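Two arms on the order desk: notes after the first months

Posted September 28, 2024

The company I work for, Wogan, fills small orders of specialty food and paper goods. The building dates from 1946 and was never meant for anything automated, which is why our cell lives in a carpeted office and the conveyor lives downstairs. I look after the software side. Amna Jatoi runs the packing floor and decides what the cell gets to work on.

The task is narrow. A bagged order arrives at the desk, the left arm steadies the bag, the right arm checks that nothing sticks out above the rim and folds the top. We run it in blocks of 576 cycles, then stop and go through the logs. The scheduler is Tradura, which we already used for the conveyor. The grip planner is Candero. Getting them to agree on a timestamp format took longer than mounting the arms.

Rigid boxes were easy. Bags are a different problem. The walls move when touched, the handle flops to whichever side it likes, and foil packs inside reflect enough light to confuse the depth estimate. We tried a matte mat on the desk and a fixed lamp position, and both helped. Lamp position is now written in the setup sheet, along with the angle of the shade, and people still move it.

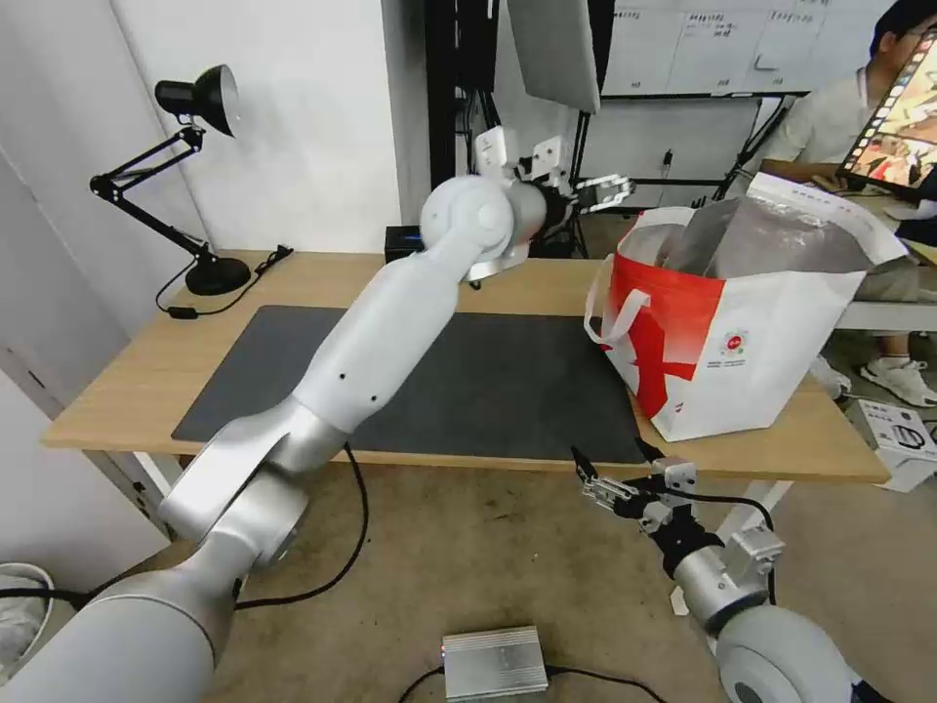
The bag station, with both arms at the desk and a foil pack showing over the top of the bag.

Now the part I was asked about most, what happened to the packers. Headcount on the floor is the same. The hours are distributed differently. Before the cell, a packer did the whole order: pick, bag, fold, label. Folding was the dull part, but it was also the part where people caught mistakes, since you look into a bag when you close it. With folding moved upstairs, the wrong-item returns went up in the first weeks. We had removed an inspection step that was not written down anywhere.

Llinos Prydderch spotted it. She has packed here longer than I have been employed anywhere, and she asked to see the returns sorted by station. After that we put a manual look-in before the bags go up – a few seconds per order, logged by the packer. Returns dropped back to the old level. The time saving shrank accordingly, and I adjusted the report to show that.

Other changes, in no particular order. Packers now read fault codes, and 2 of them can clear a gripper fault without calling me. Their pay grade was changed in September to cover it, after a fairly long exchange of emails. The late shift is quieter, and opinions differ on whether that is good. Wrist complaints are down according to Amna, but the numbers are small and I would not put them on a chart.

Open items: the handle still catches on the fingers when it lies toward the right arm. Gripper pads get inspected every 4000 cycles, and I want a proper wear log before I touch that interval. The new bag supplier, Lakska, has sent samples in a stiffer paper. I will run a block with those next and post the fault counts, split by bag type.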